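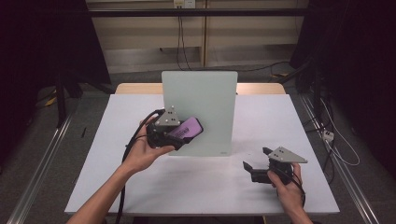 Card task, left gripper keeps pointing wrong way at the panel

Robotics Club board > Class projects > Handheld demos
7 replies

srustad
Posted January 2, 2022

ok so our group has the card task for the spring section. Pick up the purple card with the left gripper, bring it to the green panel, hand off to the right one, set it down. Handhelds only, no arm yet. We record the demos, train on them, then the arm gets a turn in the lab.

Problem is consistency. My demos and my partner's demos look nothing alike. I come at the panel on an angle, left hand does the moving, right one waits open. She goes in square to it with both hands moving at the same time. We have 212 good ones between us, and the first policy we trained just kind of hovers. Gets near the panel and dithers.

Do we throw out one person's set or keep both?? Write up is due before the arm slots open and I'd rather not redo a whole weekend.

-- Sixten

mothballed_motor
Keep both. Variety is good, everybody in last years class who trained on one person's demos got a policy that fell over when the panel moved an inch.

czoubi
Disagree w/ mothballed. Variety in where stuff starts = good. Variety in HOW you do it, with a small set = mush. If half the demos say angle and half say square, it averages and you get the hover. Exactly what he's describing.

Pick one way. Write it down on paper. Both people do it that way. Move the panel and the card around between takes, not your style.

Also which hand goes first, decide that too. That one bit us bad in September.

mothballed_motor
It doesn't "average" if you're using the newer trainer from the course page. That was a problem with the old one. Carla you keep posting this

czoubi
I keep posting it bc people keep having the hover. Which trainer are you on Sixten?

srustad
uh. Whatever was in the starter folder. So probably the old one

czoubi
lol ok

mothballed_motor
Fine, then she's right for the old one. Switch trainers first tho, costs you one night of compute and zero new demos. If it still hovers, THEN go redo stuff.

pdx_gripper_fan
Jumping in, did the same task with the Datis team. Things that mattered for us, no order:

check your cables before every take. The left one runs across the table and if it snags on the near side your wrist turns and you don't even notice til playback. We tossed a whole evening over that

don't squeeze the trigger all the way on the card. The black edge gives you something to hold, use that, go light

start with both grippers in the same spots each time. Tape marks. Tape is free

pause a beat before the handoff. Looks dumb, helps a lot when you're cutting up the recordings later

the screws on the top plates work loose. Snug them before a session. If the plate shifts your tracking goes off and its a pain to figure out why

Zorneo group skipped the tape marks and got worse numbers than us with 1085 demos. We had way less.

srustad
Wait 1085?? for one task?

pdx_gripper_fan
Yep. Six people taking shifts. Half of it was junk imo

mothballed_motor
It was not half junk. I was on Zorneo. We lost on lighting, they had the curtains open in the afternoon and the panel kept washing out. Tape had nothing to do with it.

pdx_gripper_fan
you also had no tape

mothballed_motor
We had no tape, correct.

czoubi
Can you two take this to the Isaksson thread

Sixten, angle vs square: I'd go with yours. Coming in on an angle leaves room for the right gripper to get at the card. Square on, both hands end up in the same space and you bump plates. Try ten each way with the panel in one place, look at how many handoffs you fumble. Don't trust my word on it.

srustad
Update. Switched trainers, left it overnight. Hover is mostly gone but now it drops the card at the handoff maybe one out of three. Did Carla's ten and ten. Angle: fumbled 1. Square: fumbled 6. Partner is annoyed but agrees.

Plan is keep my set, she re-records hers on the angle, tape marks on the table, cables checked. Will snug the plates too, one of mine was def loose

czoubi
Good. For the drops, look at when the left one lets go compared to when the right one closes. Bet you're opening early in a bunch of them. I did it for weeks.

mothballed_motor
Or the right one closes late. Check both. And save the square set someplace, don't delete it, you'll want it for the comparison section in the write up. Grader last year asked for one.

srustad
saved. Arm slot is Trilon's leftover one if they don't claim it, will post how it goes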